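Home | Issues | Authors | Archive | Contact

3.2 Mixed filling of shallow cartons

The second part of the study concerned cartons that hold several kinds of individually wrapped snack without dividers. Packs of this type are common in office supply and gift orders, and the Wirwood guidelines treat them as a single class regardless of contents. We found this too coarse. Small round items in clear packets settle into a heap whose slope depends on how much air is left in each packet, while printed packets with flat seals can be stood on edge and will hold that position if something leans against them.

A total of 77 cartons were filled by hand on a plain table, using one of 2 loading orders. In the first, the round items went in before anything else. In the second, the upright packets were placed against the rear wall and the remaining space was filled from the front. Foil-wrapped chocolates were added last in both cases. Filling height was read at the four corners and at the middle of each long wall, and the spread between the highest and lowest reading was taken as the unevenness of the load.

Loads built in the second order were more even in all but 11 cartons. Most of the exceptions had a heap of round items on one side that rose toward the wall, leaving a shallow gap near the center. Figure 3 gives the general layout of a mixed carton, with the kinds kept in separate areas and small packets along one side wall. Shaking the carton by hand for about 3 seconds reduced the unevenness in either order, though it also tipped some of the upright packets.

Figure 3. Mixed snacks in an open corrugated carton.

Related items
Ekanayake: Void space in lidless cartons
Skemex test notes: Tape seams and wall bulge
Skosilton: Stacking of flat-sealed packets

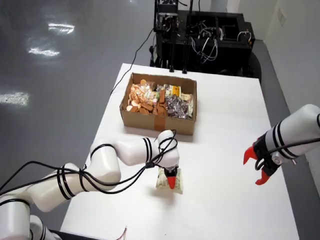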